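Workshop notebook, small parts storage
July, entry begun 9:20 a.m.
Entered by: Paloma Kapoor

Purpose of entry: to record the condition and proposed allocation of the portable drawer organizer, before it replaces the open trays on the Vaher bench. The open trays have been a recurring source of mixed fasteners. At the last stock check, M3 and M4 washers were found together in 2 trays, and the sorting took most of an afternoon.

The organizer has nine clear drawers in three rows of three, a yellow front and a black lid with a carrying handle. It was received from the Florkton store room without a label or parts list. It was placed on the white board so that the drawers could be gone through one at a time in good light. Drawer positions in this notebook are given by row from the top (A, B, C) and by number from the left (1, 2, 3). Colleagues are asked to use the same system in all later entries.

Parts organizer on the white board; the yellow front and clear drawers are the area covered by this entry.

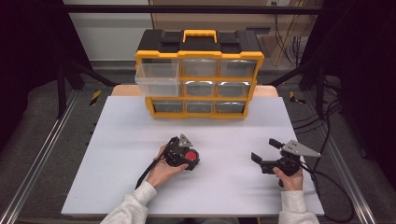
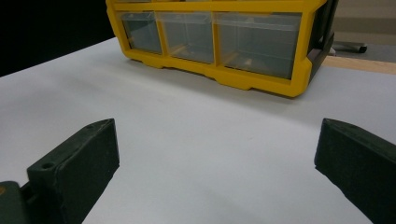
Allocation as agreed with the Prusico project:

A1: M3 washers, plain
A2: M3 nuts
A3: M3 screws, 8 mm
B1: M4 washers, plain
B2: M4 nuts
B3: M4 screws, 20 mm
C1: heat-shrink offcuts
C2: crimp terminals
C3: held open, see below

C3 was first intended for the Clirkex spacers. These are supplied in bags of 32 and the project uses them by the full bag, so it seems better to leave them in their packaging in the tall cabinet. A decision on C3 is deferred until the cable work has been planned. Until then no one should use it for odds and ends. The bottom right tray on the old rack was left unassigned in the same way and filled up with unidentified springs, several of which are still in an envelope in my desk.

Drawer travel. Each drawer is to be drawn out to its full length and returned before it is filled. Any drawer that catches should be noted here by position, with the date and initials of the person who tried it. Please do not apply oil or silicone spray to the runners. The residue collects on the washers and was the cause of a complaint from the assembly bench last year.

Labels. Printed labels are to go on the lower part of each drawer front, leaving the upper part clear so that the contents can be seen. Handwritten tape is acceptable for one week only. The label printer is at present in the front office and the cartridge is low. I have requested a replacement.

Carrying. When loaded, the unit is to be carried upright by the handle, with both latches checked first. It should be set down flat, and not on the edge of the padded mat, where it could tip.

Open points:
Confirm with Prusico whether M4 lock washers need their own drawer or may share B1 in a small bag.
Find the lid for the old washer tray before the tray is sent back to Florkton.
Update the stock sheet with the new position codes.

11:45 a.m. Reply received on the first point. Lock washers may share B1 if bagged and marked. Stock sheet not yet started.

P. Kapoor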